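Skokar talk, speaker notes
June 25, 2021, afternoon session, 15 minutes plus questions

Slide 1. Thank everyone for staying on a Friday. Say hello to the Pretitov people if they made it in. Then go straight to the question we started with – can a robot learn a two-handed chore from people who never touch the robot?

Slide 2. How we used to do it. One person at the controls, one arm, a lot of waiting. We got 245 demonstrations that way over a whole October, and I was proud of every one of them, but the policy we trained on them fell apart as soon as we moved the table. Take your time on this, people like hearing about the bad month.

Slide 3. The Flondodano method. You hold a gripper in each hand and simply do the task. The marker cube on each gripper lets us recover where the hand was and how it was turned, and the view from the head gives us both hands together. Let the picture sit a moment before talking.
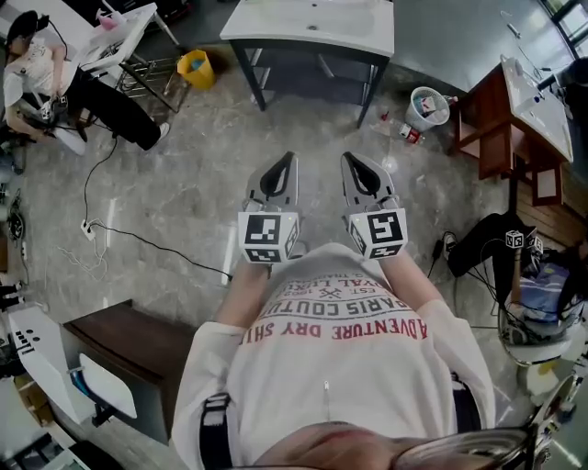
The first thing we heard back, from a reviewer at the Buzatu workshop, was that hands move in ways no arm can follow, so half of what we record must be useless to a robot. I love this objection and please don't rush it. We replay every demonstration against the arm's joint limits and drop the ones it can't reach. Out of 1,670 recordings we lost 32. The ones that went were mostly big sideways reaches, plus a few where a wrist turned and the cube was hidden too long.

Slide 5. Results. Four tasks, same network, same training time as the old set. Folding went up the most, pouring hardly moved (be plain about that, somebody will ask). Mention that moving the table no longer breaks it.

Slide 6. What still bothers me. We have no sense of how hard people squeeze, and timing between the left and right hand drifts a little on long recordings. If I'm running over, skip the drift plot and go to questions – it's in the backup slides anyway, right after the calibration one.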